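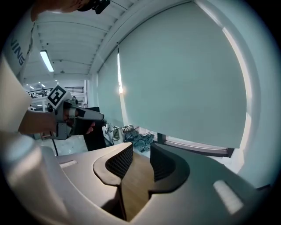 Light coming through between two roller blinds, how do I fix it?

Hi all, first post so be gentle. We've moved our little workroom upstairs into the old Polley building and the window side has roller blinds, a big wide one with a narrower one next to it. Even when they're both pulled down there's a strip of daylight between them, and in the morning it lands right across my bench and straight into my eyes. I've tried nudging the brackets over but there's nowhere for them to go. The big blind also stops a bit short of the sill, but I can live with that.

We're renting, so no drilling if I can help it, and I'd like to keep it cheap. I don't need it pitch black in there, we've got the fluorescent on most of the day anyway. Has anyone sorted this without buying new blinds?

Posted by workroom_flisdale

You'll always get a gap with two rollers side by side. The fabric is narrower than the tube and brackets, so even if the brackets are touching you still see daylight. Mine was 40 mm and drove me batty.

What worked for me was a strip of blockout fabric hung behind the gap, on the glass side. I got an offcut from the blind shop for next to nothing (ask for the end of a roll, they usually have a bin of them), cut it 100 mm wide and held it up with removable hooks at the top and a bit of dowel in the bottom hem for weight. If there's a piece of window frame behind your gap, even better - just stick the strip to that with hook-and-loop tape and forget about it. Wipe the frame down with metho first and let it dry properly or the tape will peel off in the first warm spell. Ask me how I know!

Check the colour before you cut anything. White lets a surprising amount of glare through unless it's the coated stuff. And before you give up on the sill, pull the big blind down and see if there's more fabric on the tube. The stop on a chain one can often be moved, so you might get the extra for free.

Posted by Nwankwo

Move the bench?

Posted by tealeaf_3

We used the Skastivix stick-on side channels at our place, 2 of them back to back. They look tidy, but they weren't cheap and one left a mark on the paint when we took it down in June, so maybe check with your landlord first. I'd try the fabric strip before spending money on those.

Posted by gumboots_n_all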